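Chapter 3
Condiments and Sauces in the Catering Kitchen

Learning outcomes

By the end of this chapter you should be able to:
explain the difference between a condiment, a sauce and a dressing;
describe how acid, salt and sugar help to preserve a bottled product;
calculate portion costs for sauces bought in bulk;
set out a simple stock record for opened and unopened goods.

3.1 Introduction

A condiment is added to food after cooking, usually by the person who is going to eat it. A sauce, in the sense used in this book, is prepared in the kitchen and forms part of the dish when it is served. The division is a convenient one, although many products fall on both sides of it. Mustard may be placed on the table or stirred into a white sauce, and tomato ketchup is used both as an accompaniment and as an ingredient in marinades and glazes.

Chapter 2 dealt with dry stores. The goods considered here contain water, and their keeping quality depends on how that water is controlled. Vinegar lowers the pH of the product. Salt and sugar reduce the amount of water available to bacteria, yeasts and moulds. Most bottled table sauces rely on all of these together, and recipes in which the sugar or salt has been reduced may need to be kept chilled once opened.

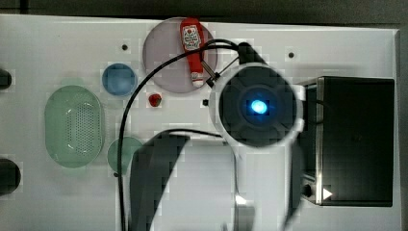
Figure 3.1 Tomato ketchup in a squeeze bottle, with a plate.

The choice of container affects both cost and waste. Glass bottles are heavy and may break in transit. Squeeze bottles are lighter and allow the user to direct the flow, but some of the contents may cling to the walls. Single-portion sachets are simple to count and to issue, and they are normally the most expensive form by weight.

3.2 The Galtport case study

Several exercises in this chapter use records from the staff canteen at Galtport, which is open 52 weeks a year and serves 719 main meals in a typical week. The canteen buys its table sauces from one supplier, Itard, in cases of 12 bottles. The stock sheet reproduced in Table 3.1 was drawn up on 13/04/2020 and should be read together with the price list in Appendix B.

Students should note that the sheet records opened and unopened bottles in separate columns. The reasons for this practice are discussed in Section 3.4, where the Galtport method is compared with the one used at the Crichton site.

Key terms: condiment, emulsion, pH, portion cost, shelf life, stock rotation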